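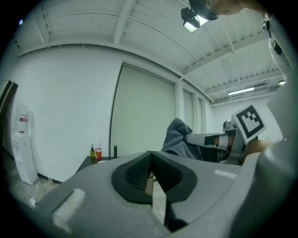 January

By the Mivent newsletter desk

I said last time I'd write something about the hand-held gripper work, and then I kept putting it off, mainly because every time I sat down to do it I got handed a pair of grippers and told to go and fold something. So I'm writing this with slightly sore thumbs. You've been warned!

For anyone who joined after the autumn issue: we're collecting examples of everyday jobs so that a learning system can have a go at copying them. We don't drive a robot about to get them. We hold the grippers ourselves, one in each hand, squeeze to close, let go to open, and do the job the way an arm would have to do it, with two stubby fingers a side and no clever wrist tricks. Each gripper has its own camera looking out over the fingers, and whatever it sees gets saved with the hand movement. One go from start to finish is an episode. Then you put everything back and do it again, a bit differently.

At the moment it's cloths. Nollico (that's our name for the household jobs set, for reasons lost to time) needs 200 good episodes of cloth handling before Gurnell's people will start a training run on it, and when I last looked at the sheet we had 80. I thought that was quite a lot. I was told, kindly, that it was not.

I'd been expecting cloths to be the easy bit. You pick it up, you move it, you put it down, and my three-year-old nephew can do that. But a cloth never lands the same way twice, so every episode begins with a bit of staring while you work out where the edge has gone. With your own fingers you'd feel for it. With the grippers you have to look, and you have to look with the thing pointing the right way, or the camera sees a lovely view of the wall and nothing of what you're doing. I lost most of a morning's work to that. I was watching the cloth with my own eyes, from up here, and the gripper camera was off admiring the ceiling.

So now I've got into the habit of leading with the gripper a bit, the way you'd shine a torch. Nose first, then fingers. It feels daft for the first half hour and then you stop noticing.

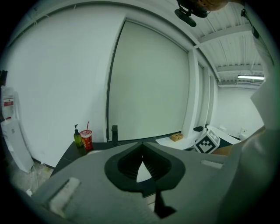
The other thing I've had to unlearn is being quick. I do a lot of tidying up at home and I'm fast at it, and fast is no good here at all. If I whip a cloth off a worktop in one go, there's hardly anything in the recording to learn from, just a blur and then a cloth somewhere else. The trick seems to be going at about the pace you'd use if someone were asleep next door. Steady, no stopping dead in the middle, no second thoughts. If you do fumble it, carry on and fix it. A dropped corner that gets picked up again is a perfectly good episode, and the Gurnell lot would like more of them, as they show the system how to get out of a mess. What they can't use is me dropping it, saying something rude and putting the gripper down.

We also leave the ordinary clutter where it is. My instinct was to clear the worktop before every go, and I was stopped the first time I tried it. Kitchens have soap in them, and cups, and the odd box that hasn't gone anywhere for a month. If the system only ever sees a bare counter, it'll get muddled the first time somebody leaves their drink out. So the soap stays, the drink stays, and every so often we shuffle things along a bit, or stand on the other side, or start with the cloth in a heap instead of laid out flat.

There is a fair bit of paperwork, I won't pretend otherwise. Each episode gets a line in the log with the start position, which hand led, and a yes or no for whether it was clean. I've got a shocking record on that last column. In one sitting I managed 11 in a row and was feeling very pleased with myself – and then found I'd put the lot down under the wrong job. They've been moved. Please check the job name before you start, it's in tiny letters at the top of the sheet and it does not shout at you.

If you're coming in for a session, wear something with sleeves that stay where you put them. A floppy cuff that wanders across the camera is a pain to weed out afterwards. Sessions are 2 hours, which sounds short until you've done one, and there's a break in the middle. The room at Manríquez is open from 9am and the kettle is down the corridor on the left, past the lifts. 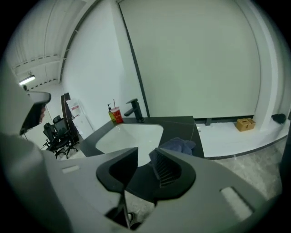 A reader wrote in after the last issue to say that all this sounded like an awful lot of fuss to teach a machine to move a tea towel, and wouldn't it be simpler to film people using their bare hands? Fair question, and I asked it myself on my first day. The answer I was given is that bare hands do too much. We pinch and slide and smooth with the palm without thinking, and an arm with two fingers can't follow any of it. If we do the job with the same sort of fingers the arm has, then at least we know it can be done that way. The same reader asked whether they could come and try, and yes, absolutely, please do!

After cloths it's cups, which I'm told are worse. We still need people for the afternoon slots, from 2pm, and left-handers especially, as nearly everything in the log so far has been led with the right. Put your name on the sheet by the Mivent desk or reply to this newsletter and I'll add you myself, under the right job this time.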